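Tustero Household Robotics Challenge

The Tustero Household Robotics Challenge, usually shortened to Tustero, is a student competition in which teams write control software for a two-armed robot working in a simulated home. It is run by the Retamal Technical Institute and is open to secondary schools, technical colleges and first-degree university programs. All rounds are held in simulation, and teams do not need to own or build any hardware.

History

The competition grew out of a course project at Retamal. Nahuel Cáceres, who taught the introductory robotics class there, wanted an assignment that students could finish on the machines in the school computer lab. The class had one working arm at the time, and students waited weeks for a turn at it. Cáceres wrote a small set of household tasks and had the class solve them in a simulator instead.

The first edition was an internal event with 7 teams, all from the institute. Outside schools were admitted from the second edition. Pascual Quiroga, a former student of the course, rewrote the scoring software before the third edition and has been technical director since then. The current edition received entries from 51 teams, with 151 students registered. Registration closed on 31 January 2026.

Format

A season has two stages. In the qualifying stage, teams work on published rooms and may submit code as often as they like, up to a daily limit. In the final stage, the code is frozen and run on rooms the teams have not seen. No changes are allowed between runs, and a program that crashes scores zero for that run.

The archive of qualifying runs now holds 1,031 recordings, which registered teams can download. Many teams use them to study failed attempts before writing any code of their own.

Rooms and tasks

The rooms are grouped in two sets. The Flatar set is made up of small apartments with one or two rooms. The Urkgate set has larger layouts and more doors, and is used mainly for the upper division. Wall, floor and door finishes vary from one room to the next, so that programs relying on a fixed color tend to fail in the finals.

Tasks are given as short written instructions. Common ones are opening or closing a door, moving an item from a counter to a box, and clearing a path across the floor. Door tasks are worth the most points in the lower division. They require the program to find the handle, place a gripper near it, and move the arm without striking the door or the frame.

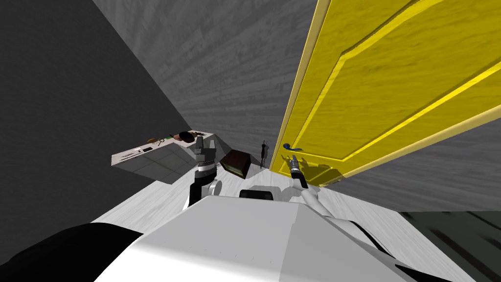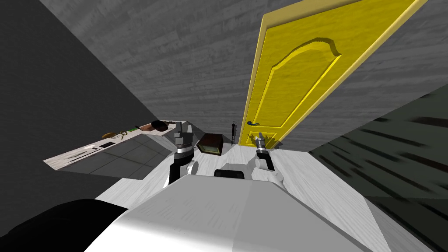
Views past the robot's two arms toward a yellow door, with the kitchen counter on the left.

The most common error in door tasks is a gripper that closes too low. A handle is small compared with the door, and an error of a few degrees in the estimated camera angle is enough to put the fingers on the panel below it. Teams are advised to correct for the angle of the view before computing any arm position – a step that first-year entrants often skip.

Objects on counters are a second source of trouble. Programs trained on a single type of item may treat a bowl and a pan as the same thing, which matters when the instruction calls for gripping a handle.

Scoring

Each run is scored by the software on task completion, time and contact. Contact points are deducted when an arm touches a surface that is not part of the task. Time counts only between teams that completed the same task, and a slow finished run always ranks above a fast unfinished one.

Teams in the final also submit a written report. The report does not affect the ranking but is required for a place in the published results. It must describe the method used, list any outside code, and include at least one failed run with the team's own account of the cause.

Divisions and eligibility

There are two divisions. The lower division is for secondary school students and may use a supplied motion planner. The upper division is for college and university students, who must provide their own planner or adapt an open one. Teams in both divisions need an adult adviser, who may answer general questions but may not write code.

Use in teaching

Several schools use the rooms outside the competition. At Retamal the door task is still the second assignment of the introductory course, in nearly the same form as in the original project, and students there are graded on the report alone. Course groups may enter the qualifying stage under a class name without registering for the final.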